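Imlow读书会例会记录

时间:2020-02-29,下午两点半开始
方式:线上语音,文字频道同步
本次书目:长篇小说《Shim》《Divine》
记录:本期值班记录员

一、开场和上次记录

人到得比预想的早,两点二十频道里已经聊开了,聊的还是上次没吵完的那个问题:短篇集到底该不该按顺序读。主持人只好先把大家拉回来,说这个话题可以单独开一次会(文字频道里立刻一排赞成)。

上次例会的记录没有人提出大的修改。有一处小更正:记录里把“第二章的葬礼”写成了“第三章的葬礼”,已经改好,群文件里的版本以今天更新的为准。

本次有5位新成员第一次参加,欢迎欢迎!新成员各自用一两句话介绍了自己最近在读什么,有人在重读古典章回小说,有人在啃一本讲灯塔的非虚构,还有一位说自己两年没有完整读完过一本小说,这次为了开会把《Shim》一口气读完了,读到凌晨三点。这大概是今天听到的最让人高兴的一句话。

二、《Shim》讨论

先交代一下这本书,给没来的成员补课。《Shim》由Zandadeck出版,全书276页,是作者的第一部长篇。书名里的shim就是垫片,木工活里塞在门框和墙之间、让东西变平的那种小薄片。主人公是一个修了一辈子门窗的父亲的女儿,父亲过世以后她回到河边的小镇,打算把老房子卖掉,结果发现房子从里到外都是歪的,每一扇门后面都塞着父亲垫进去的东西:硬纸片、折起来的车票、半张学校通知单。她每拆一扇门,就读到家里的一段往事。

领读人先讲。领读人说自己最喜欢这本书的结构,章节按照房子里的门来排,从院门开始,走到厨房,再上楼,最后停在父亲卧室那扇一直打不开的门上。读者跟着她一扇一扇地拆,往事的时间顺序完全是乱的,前一章她还是中学生,后一章她还没出生,可是读起来一点都不费劲,因为我们脚下始终是那栋房子。领读人说读到一半的时候自己画了一张平面图,画完发现楼梯拐角处少了一扇门,回头去翻,书里真的有一句话提到那里“以前是有门的”。领读人把平面图发到了频道里,大家都很激动,有成员当场翻书核对,确认那句话在厨房那一章的末尾,一带而过,几乎没有人注意到。

接下来讨论集中在父亲这个人物身上。有成员觉得父亲写得太好了,好得有点让人不放心:他在书里几乎不说话,所有的温柔都由那些垫片替他说,那么女儿读到的到底是父亲,还是她自己愿意相信的父亲?这个问题一提出来频道里就热闹了。支持的一方举了车票那一章,女儿认定那张车票说明父亲曾经想去城里找她,可是票面上的年份模糊不清,作者从头到尾没有给出答案。另一方觉得作者在后面悄悄给了一点线索,邻居在院墙边说过一句“那年他去车站去了好几趟”。双方都读了原文。读出声来以后,有几位改变了看法,觉得邻居那句话也可以有另外的解释,他去车站也许是去修候车室的门。记录员个人要在这里插一句:候车室的门这个说法太妙了,我散会之后又把那一章读了一遍!

有成员提到语言。这位成员平时写诗,说《Shim》的句子很短,动词用得特别准,写刨子、写合页、写木头受潮以后的那种涩,全都带着手感。为了说明,这位成员朗读了女儿第一次独自卸下一扇门的那一段。读完之后频道里安静了好一会儿,然后有人说,想去摸一摸自己家的门。也有不同意见:一位成员认为工具和材料写得过于详细,中间有两章读起来像说明书,尤其是换窗框的部分,自己是跳着看的。写诗的成员回应说那两章自己反而最喜欢,女儿在学,读者也在学,学得慢才知道父亲做得有多快。这一点没有达成一致,也不需要达成一致。

关于母亲的缺席,讨论得也比较久。母亲在书里只出现在院门和厨房两章,离开的原因没有正面写。有成员觉得这是全书最大的遗憾,一个家庭故事把母亲放在那么远的地方,总觉得缺了一面墙。也有成员觉得楼梯拐角消失的门就是留给母亲的位置,父亲把那扇门拆掉以后一直没有补。领读人听了说,画平面图的时候完全没有想到这一层,要把图重新画一遍。新成员里有一位补充说,厨房那章里母亲擀面时总是把窗户开一条缝,而女儿回来以后发现全家只有厨房的窗户是不卡的。会上好几位都表示佩服,第一次来就读得这么细。

结尾的处理,大家意见分成了几派。父亲卧室的门最后打开了,作者只写了门打开的声音就收笔,里面有什么一个字也没有。有人觉得痛快,有人气得想给Zandadeck写信。主持人提议,凡是有兴趣的成员都可以写一小段“门后面有什么”,长短不限,发在群里,下次开会挑几段来读。报名的人很踊跃。

三、中场休息

讨论比原计划超了不少,休息时间因此压缩了一下,大家各自倒水、开窗、喂猫。休息期间频道里没有关麦的几位聊起了开头第一句话的写法,聊得很好,可惜没有记下来。请参与的成员如果还记得,补发在文字频道里。
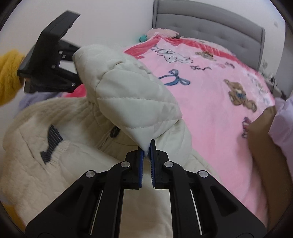
米白色绗缝外套,菱形格纹

四、《Divine》讨论

第二本《Divine》的气质和《Shim》差得很远,放在同一次会上读,效果却意外地好。故事讲一对姐妹在山区长大,祖母会用树枝找水,也就是所谓的“探水”。divine这个词在英文里既有“神圣的”意思,也有“占卜、探寻”的意思,作者整本书都在这两层意思之间来回走。姐姐相信祖母真的能找到水,妹妹后来学了地质,一心想证明那不过是经验和运气。几十年之后山里大旱,姐妹俩不得不一起回去找一口祖母年轻时打过的井。

这一本的领读人换了另一位成员,上来就说自己是妹妹那一派的,读之前很怕作者会偏袒姐姐,把科学写得冷冰冰的,读完松了一口气。妹妹的专业写得很有趣,她看岩层的时候,眼睛里看到的是时间,书里有一段写她在公路边的断面前停车,给自己的孩子讲哪一层曾经是海底,讲着讲着就哭了。领读人说这一段才是全书最接近“神圣”的地方。这个看法得到很多人的响应。

姐姐一派马上有人接话。一位成员觉得姐姐的部分更难写,因为她的相信没有任何道理可讲,作者又不肯给她一次明明白白的成功。姐姐拿着树枝走过的地方,有时候有水,有时候没有,她自己也从来不夸口。这位成员特别喜欢姐姐在集市上被人起哄的那一场,她握着树枝站在空地中间,树枝一动不动,她就老老实实地说“这里没有”,然后把钱退给人家。频道里有人打字:“退钱那里我真的爱上她了。”

叙述方式上的争论比较激烈。《Divine》单数章由姐姐讲,双数章由妹妹讲,两个人讲到同一件事时经常对不上。比如祖母的手,姐姐说是热的、大的,妹妹说很小、总是凉的。有成员一开始以为是作者疏忽,拿铅笔做了一路记号,到后面才明白是有意为之,因为妹妹说祖母手凉的那几次都是在冬天的河边,而姐姐总是在灶台旁边握到那双手。也有成员认为这种安排用得太频繁,前半本很新鲜,后半本就有点像找不同的游戏,削弱了找井那一段本来应该有的紧张感。领读人部分同意,觉得后面如果让两个声音合到一章里去讲会更有力量。马上有人提醒:最后一章确实没有标明是谁在讲!大家赶紧去翻,有人说是姐姐,理由是用了“灶”字;有人说是妹妹,理由是出现了含水层这样的词;还有人认为前半章是一个人,后半章悄悄换了。这一段讨论记录员的手完全跟不上,建议大家去听回放。

然后谈到了两本书的联系。主持人事先准备了问题,结果没有用上,因为成员们自己已经谈起来了。两本书里都有一位不在了的长辈,都留下一项手艺,后辈都得亲手去做一遍才能靠近他们。《Shim》里的手艺是看得见的,垫片厚了薄了,门会告诉你;《Divine》里的手艺看不见,谁也说不清树枝为什么会动。有成员说,这两个女儿辈的人如果能见一面,应该能聊很久。另一位成员马上说,那得让《Shim》的女儿先把《Divine》里那扇关不严的井房木门给修了。全场笑倒。

还有一位成员从翻译的角度提了个很好的问题:这两个书名如果要译成中文,该怎么办?《Shim》译成“垫片”太硬,译成“垫”又太单薄,有人提议“塞缝”,有人提议“找平”。“找平”这两个字呼声最高,既是工地上的行话,又有一点和解的味道。《Divine》更难,两层意思几乎没有办法放进一个词里,“问水”“探源”“灵水”都有人提,最后大家比较喜欢“问水”。说到这里,读古典章回小说的新成员给两本书都拟了回目,对仗工整,掌声很多,已经置顶在文字频道。

也记录一点批评。《Divine》里父母一辈的人物写得单薄,姐妹的父亲出场几次都在修车,修到最后我们也不知道他是个什么样的人。大旱的部分有些情节太巧,比如关键的那张旧地图恰好夹在祖母的歌本里。提出这一点的成员说,读到那里忍不住把书合上走了一圈。不过这位成员接着也说,走完那一圈还是马上坐下来读完了,因为太想知道井里有没有水。

五、《门缝》小册子

去年的书评合集《门缝》(书名是去年投票定的,跟今年读到《Shim》纯属巧合,但真是太巧了)已经排好版。这次收进去的文章水平很高,长短不一,有一篇只写了一个逗号的用法,写得特别精彩。

印制费用报价为1,940元,从成员自愿交的书费余额里支出,会上无人反对。校对还差最后一遍,请各位作者只看自己的文章,错字直接在共享文档里标出来,不要再改观点了,改观点可以留给明年那本。封面用素色,不加图案,这一点上次已经定过,本次重申。

有成员问能不能在书末留几页空白,方便读者写自己的笔记。大家都觉得好,排版的成员说可以做到,不影响报价。

六、例会形式

线上开会的好处大家都感受到了,住得远的成员终于能来,翻书核对原文也方便,随手就能把段落贴出来。不方便的地方也有,抢话的时候谁都听不清,朗读时有人的声音断断续续。经过讨论,形成以下几条做法,下次开始试行:

每本书的讨论时间定为40分钟,超时由主持人提醒,没说完的话转到文字频道继续。

想发言的先在文字频道打一个“我”字,主持人按顺序叫。

朗读原文的成员请提前说明页码和章节,手里版本不同的可以有时间去找。

没有读完的成员一样欢迎参加,会涉及结尾的讨论统一放在后半段,主持人会先说一声。

最后一条是新成员提的,以前我们总是默认大家都读完了,确实考虑得不够周到,谢谢提醒。

七、后续书目

下一次例会读一部短篇集,就用它来解决要不要按顺序读的悬案。办法很好玩:一半成员按目录顺序读,另一半成员随便抽着读,开会之前互相不许透露感受。分组由抽签决定,签已经在群里抽完了,不接受换组(有人已经在私下打听了,不行的)。

再往后的书目从提名里选。今天新增的提名有一部写海岛邮局的长篇、一部家族史诗,还有那本讲灯塔的非虚构。关于能不能读非虚构,有过一点讨论,多数成员支持,理由是读书会的章程里从来没有写过只读小说,大家只是读小说读惯了。家族史诗实在太厚,放在11月,给大家留足时间,想早读的可以现在就动手,请务必忍住不要剧透。

有成员提议以后都像这次一样两本搭着读,因为一对照就能看出很多单读时看不出的东西。也有成员担心读不完。暂定隔一次搭配一回,选书的时候留意题材上能不能互相照应。

八、待办

“门后面有什么”续写:自愿参加,下次例会前发到群里,不用署名。

《Shim》房屋平面图:领读人修改后重新上传,加上楼梯拐角那扇门。

《Divine》最后一章的叙述者之争:请两派各自把证据页码整理出来,贴在文字频道的专门帖子里。目前姐姐派领先,妹妹派请加油。

《门缝》校对:各位作者在共享文档内完成。

书名译法:继续征集,“找平”和“问水”暂时领先。

回放:已上传群文件,朗读卸门那一段在前半部分,强烈推荐没来的成员听一听。

九、散会

原定五点结束,实际结束得晚一些,主持人宣布散会以后还有好几位留在频道里,继续为候车室的门和那张车票争论。记录员下线的时候,他们刚刚说到票面上的年份。

本记录如有遗漏或错误,请在文字频道里回复,下次例会开场时一并更正。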